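Why does fizzy pop go whoosh?

Last July I opened a bottle of cola on the bus to my auntie's house and it went absolutely everywhere. My knees, my bag, the seat in front (sorry, bus). I was so cross that I decided to find out what was going on in there, and it's much more interesting than I expected!

So, what are bubbles made of? The ones in pop are a gas called carbon dioxide. You're making some right now – it's in every breath you puff out. In a drinks factory they chill the water, squash lots of this gas into it and put the lid on quickly before it can escape.

And gas really does hide in water. Scientists say it is dissolved, a bit like sugar stirred into tea. The sugar is still there, you just can't see it any more. While the lid is on, the gas squeezed into the gap at the top pushes down on the drink and keeps the rest where it is. That push is called pressure. Give a new bottle of pop a squeeze and feel how hard it is. Then squeeze one that has been opened and half drunk. Much squashier!

When you twist the lid, the squeezed gas rushes out of the gap. That's your pssssst. Now there's far less pushing down on the drink, so the hidden gas starts coming out as bubbles.

But bubbles are fussy about where they begin. They like tiny scratches, specks of dust and little pockets of gas that are there already. When you shake a bottle (or take it on a very bumpy bus) you mix lots of teeny bubbles all through the drink. Each one is a starting place. Open the lid and they all grow at once, and up comes the pop, taking half your drink with it.

My neighbour Armindo Baptista taught me to leave a shaken bottle standing still for a good while before opening it, so the little bubbles can float back up to the top. I'd still do it over the sink.

Something to try: drop 7 raisins into a clear glass of lemonade and watch. They sink, then bubbles stick to all their wrinkles and lift them up like armbands. At the top the bubbles pop and down they go again. Mine danced all through my tea!

Oh, and cold pop holds on to its gas better than warm pop, so keep yours in the fridge with the lid on tight.

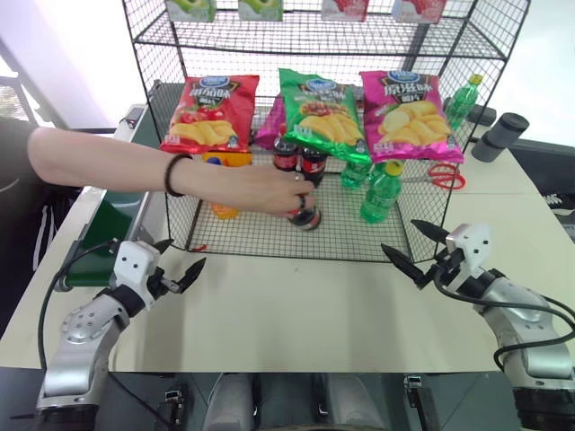 A hand round a little bottle of cola on the snack rack.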